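Mountain & Lake Counties Board > Local Politics > Energy & Environment
Thread: Does the county carbon fee have any chance now?

porchlight_dee
12 November 2018
Good morning everybody. I've been stewing since the election and my husband is tired of hearing it, so you all get it instead. With two new commissioners coming in, does anybody think the carbon fee ordinance still makes it to a vote in February? I went to three of the hearings this summer (the long one in the gym too, with those folding chairs!) and I really thought we had it. Now Ostap Lytvynenko is telling the paper he wants to "take a fresh look," and I've lived here long enough to know what a fresh look means. It means we'll all be back in those chairs next fall.
For anybody new, the draft puts a fee on the big fuel users only, the ones over the 1,000 ton line, and the money goes back out as a credit on everybody's property tax bill. Your house isn't on the list. My house isn't on the list. The Stoltar plant is very much on the list.

gearbox_hal
Morning Dee. I'm sorry to be the grump this early, but I hope it dies, and I say that as a man who put solar on his barn before most folks around here. Stoltar employs 40 people out on the Pavura road, and two of them are my nephews. You put a fee on one plant in one county and all you've done is give the owners a good reason to look at the next county over, where they'll burn the same gas and we won't have the jobs. This belongs in the statehouse or in Washington. A county can't fix it.

porchlight_dee
Hal, I know your nephews and I think the world of both of them, and you're right that I don't have a good answer if Stoltar packs up. But we've been waiting on Washington since my kids were in grade school and they have kids of their own now. The state bill has died in committee so many times I've quit driving down for it. At some point I'd like somebody to go first, even if it's little old us.

kuusisto_creek
Long post, sorry, I had my coffee and then I had another one. I think you two are arguing about a draft that isn't on the table anymore. Go read the version Santeri Ruotsalainen circulated in October, the one with the phase-in. It starts the fee at almost nothing and raises it a little each year, and there's a section that lets a plant earn back most of what it pays if it spends the money on new boilers or insulation or what have you. Hal, that's a good deal for Stoltar! Their boilers are older than I am. I used to deliver out there and I could hear them from the gate.
What I don't like about it is the credit. They changed it from a flat amount to a percentage of your tax bill, so the big lake houses get the most back and renters get nothing at all. My daughter rents in Prokholm and pays the higher heating costs right along with everybody else. I wrote to all five commissioners about it and heard back from one.

gearbox_hal
I did read the phase-in, thank you, all of it, with my glasses on. An "earn back" that has to be approved by a county office that takes nine months to approve a deck is no kind of earn back. Ask anybody who's tried to build a deck.

mossy_rita
Oh Hal, the deck. I had nearly forgotten the deck.
I was going to stay out of this one but I'll put in my two cents. I signed the petition (all 1,864 of us did, and I stood outside the grocery for a good many of those names) and I can tell you people signed for all kinds of reasons. Some care about the climate, some want the credit, and one dear man thought it was about the dog park and signed anyway. So I'd be careful about saying the public is behind any particular draft. I think they're behind doing something. Then I'll get to the part about the library meeting.
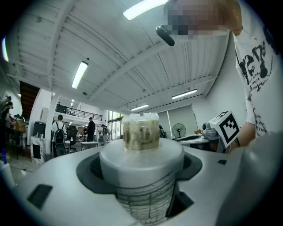
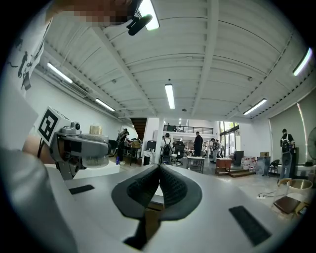 Thread length: 1,000+ words | Reading time: 5 min

mossy_rita
All right, the library meeting. The Clean Heat people are getting together in the downstairs room at the Kuusisto branch and they've asked both new commissioners to come. Mr. Lytvynenko has said yes, which surprised me and I think speaks well of him. If you go, please be nice to him. He won by 21 votes, he knows it, and he'll listen to people who come in and talk like neighbors. If we all holler he'll have a fine excuse to go the other way.

northfork_ben
Disagree, Rita, with love. We were nice all summer. We were so nice that the vote got pushed back twice and we thanked them for it. I'd like him to say in front of a full room whether he's a yes or a no on the phase-in draft, and I'd like it written down.
Also, to Hal's point about Stoltar leaving, they said the same thing about the stormwater fee, and before that about the truck route. They're still here. I don't blame them for saying it, I'd say it too if it worked every time.

gearbox_hal
Ben, one of these days they won't be bluffing and you'll owe me a steak.
But I'll give kuusisto_creek this much, the flat credit was better. If we're stuck with the thing, then send everybody the same check, renters too, and put a clock on the approvals. Sixty days and it's automatic. Write me that and I might sit on my hands.

kuusisto_creek
Hal, would you come to the library and say exactly that? I mean it. They've heard from me so often that their eyes glaze over when I stand up. Coming from somebody with family at the plant it would land a whole lot different. I'll save you a seat and I'll bring the molasses cookies.

gearbox_hal
I don't do meetings.
What kind of molasses cookies?

porchlight_dee
The soft ones, Hal, she's brought them before. I can pick you up, I go right past your mailbox. Rita, do you know if they've settled on a start time yet? The flyer at the post office says six thirty and the county page says seven, and I'd just as soon not sit in the parking lot for half an hour like last time.

mossy_rita
Six thirty for coffee, seven for the talking. Come in by the side door, they lock the front at six.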